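Can a robot empty the dryer yet, or am I dreaming?

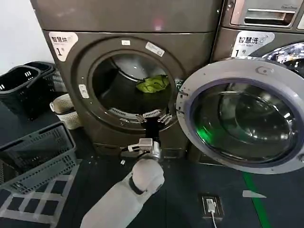 Drarkier
You can buy plenty of gadgets that wash and dry, sure, but the unloading is still on you. I've followed this stuff for years and a single sock left in the drum is harder for a machine than a full load of towels!

Posted under the title by Closatlow, 11 pm
Okay, so I do laundry for a family of 4 and I'm so tired of bending down to fish things out. I don't need folding (I'd love folding), just drum to basket. Is anybody close, or should I check back in 2 years?

Revell
no. get a taller stand for the dryer

Âu
I'd say closer than Revell thinks. Grabbing cloth out of an open drum is doable, slowly. What gets me is the stuff in between, like opening the door, finding the last dark T-shirt at the back and picking the right basket. I wouldn't trust one alone with my sweaters, but for towels I'd let it try, and it could take all 24 hours for all I care.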